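Can a Robot Clear the Table Yet? How to Set Up a Fair Test at Home
by Fletcher Quinlan

If you've got a two-armed machine and a messy table, you've got most of what you need. Litter makes a lovely first chore (nothing breaks, and everybody has some!), so put the bin on the floor between the arms, within easy reach of both grippers, and leave the trash up on the table where people leave it.

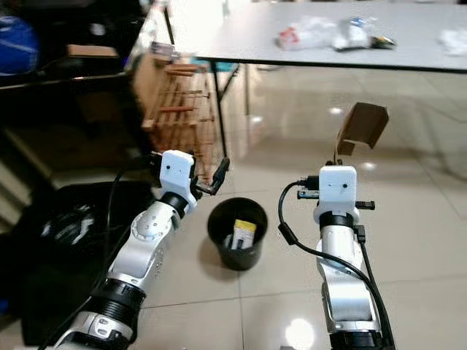

Gilberg wrote in to say that the floor is a terrible place for a bin and that a taller one would save hours of tuning. Fair enough, but I'd like a machine that copes with the bin I own.

Next, choose your trash. Mix stiff things with floppy ones, and throw in a torn box or a crushed pack, where the edges go every which way.

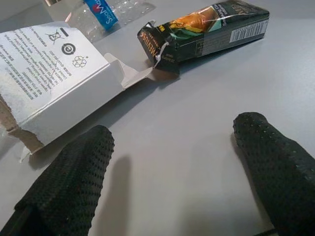 Open the fingers wide before coming down, go slowly, and close on the thickest part. If the first grab misses, back all the way up and start over, because nudging sideways mostly just chases the thing across the table.

Save bottles and tissues for the second round, once you trust your grip settings. 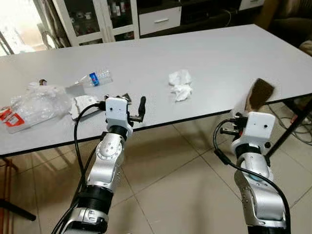

Is it faster than doing it by hand?
Not in my trials. Our best run took 11 minutes, and I could clear the same mess before my coffee was poured.

Still, let it finish! Write down every drop and every retry, and resist the urge to help.
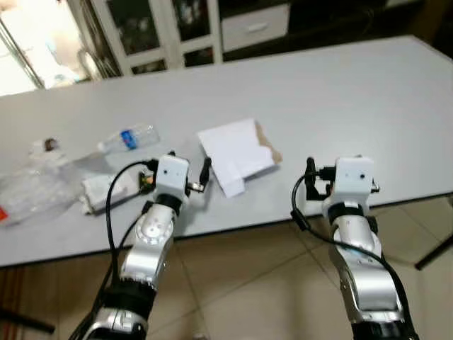

Puklow, August 10, 2020

I've added my own tally after so many of you asked: 96 tries, 79 pieces in the bin. Clear plastic bags gave us the most grief by far, so try those last.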